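Ticket: Demo table, open day prep
Opened by: Jyoti Bajpai
Site: Otilwood
Date: 2021-10-04
Status: open

Okay, I'm putting everything in one place so Girish doesn't have to dig through my messages! We have visitors from Bridenen coming through, up to 50 of them, and the left hand grippers' recording keeps stopping partway into the cube demo. The right one has been fine all morning. I ran it 19 times with Amparo watching the laptop, and the left stream quit on 2 of those.
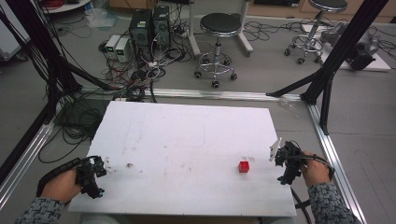 Can visitors try the grippers themselves during the open day?
They can, one person at a time, with one of us standing at the table and the straps fitted before recording starts.

Back to the fault. First thing I did was swap the left cable for the spare from the Nigam kit (the good one, with the tape flag on it). Same thing, a stop a few minutes in. Then I restarted the Neveo recorder and cleared out the old sessions, and it got through a long run without complaining. I was pretty happy for a while!
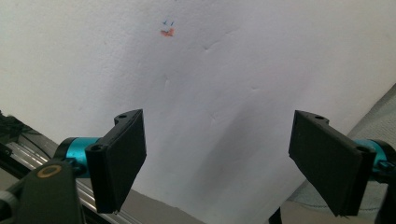
Then Danjuma had a go and it dropped again, so I went into the log. There's a buffer setting in there at 1,000 and I have no idea who picked it. I left it alone, but Girish, please take a look when you're in.

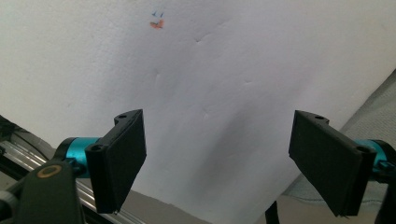
I've also asked Ashok whether we can borrow his recorder for the visit, just in case. Leaving this open until I hear back from both of you.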